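Ticket 313: Left arm stops too high over the marble sheet, misses the small cube
Opened by: Zuzana Kollár
Project: Ostska (student build, pick and place)
Priority: please, before the demo
Status: Closed

What's going on

Hi Boris! Me again, sorry. So the pick routine worked great on the bare table last week, and then we put the marble sheet down for the demo and everything went a little sideways. The gripper comes down, closes on nothing, goes back up very proud of itself and carries on to the drop spot with empty fingers. The log says "grasp ok" every single time, which is a whole other thing I'd like to talk about.

I'm only using the arm with the green bracket. The orange and gray one is powered but parked, and I haven't touched its program (I promise).

What I tried first

Restarted the controller. No change.
Reloaded the Maltier profile from the shared folder. No change.
Swapped my script for yours from the practice round. Same miss, so at least it isn't just my code!
Turned the speed way down so I could watch the fingers close. They close fine, just in the wrong place.

After that I did what the club handout says and jogged the arm down by hand with no cube on the sheet, nice and slow, to find where the surface really is. I got the fingertips right down by the marble and wrote down the Z reading, which was 1,870. The number saved in the profile is 2,000. That's a pretty huge gap in controller counts, and I felt a bit silly for not checking it on day one.
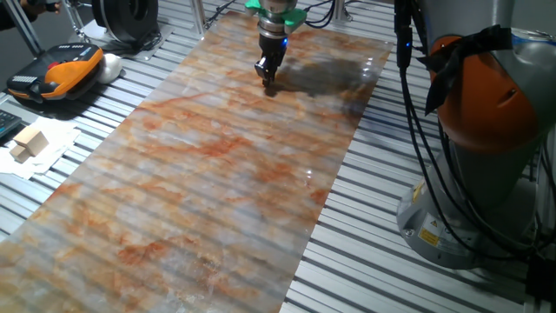

Reply from Boris Vlček

Hey Zuzana, nice find. 2,000 is the old safe height from when we had the thick foam mat on the table. Somebody must have saved it over the real surface value. Put your number in, but leave a small gap so you don't scrape the sheet, it's glossy and it will show every scratch. Also, can you check whether the camera is finding the cube or finding the marble? Those rusty veins are close to the color of the blocks. And use one of the small cubes, please. The bigger blocks can stay over on the paper by the keyboard, they're for the stacking round.

Back to me, same afternoon

OK, new height is in, with the gap. First run: it came down to a sensible height and grabbed air again, off to one side. So you were right about the camera, ugh. I opened the preview and the box was sitting happily on a streak of orange vein with a score of 99. Ninety-nine! It was more sure about the vein than it has ever been about a cube.

Things I changed, in order:

1. Narrowed the search area to the far end of the sheet, where the cube is meant to go anyway.
2. Added a minimum edge length, so long wispy shapes get thrown out.
3. Moved the search area away from the glare spot. The overhead light bounces off the sheet pretty badly there.
4. Made the script check finger width after closing. If the fingers shut all the way, it now says "grasp failed" like it should have all along.

Then I put a small cube down near the far end, parked the gripper above it and started going through the preview again before letting anything move.
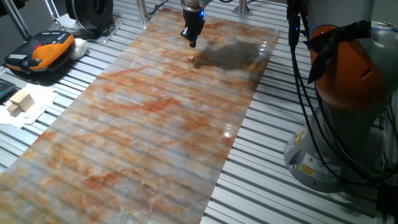 The box landed on the cube and stayed there, even when I waved my hand over the table to mess with the light. The arm's own shadow was my next worry, because it's big and dark and it falls right next to where we pick. With the edge rule on, the camera leaves it alone. I did ten picks in a row after that and got nine. The one it dropped, I'd set the cube down crooked on purpose, so I'm calling that a win.

Still open: the Okabe folder on the other laptop has the old profile in it. Can you delete it, or tell me it's OK to? I don't want to fix all this twice.

Boris Vlček, closing note

Deleted. The new profile is saved as Ostska_surface, dated 19 Apr 2019, and I locked it so it needs a password to overwrite. Leave the finger width check in for the Grevport round in June, I want it in everyone's script. Closing this one, open a new ticket if the veins start winning again.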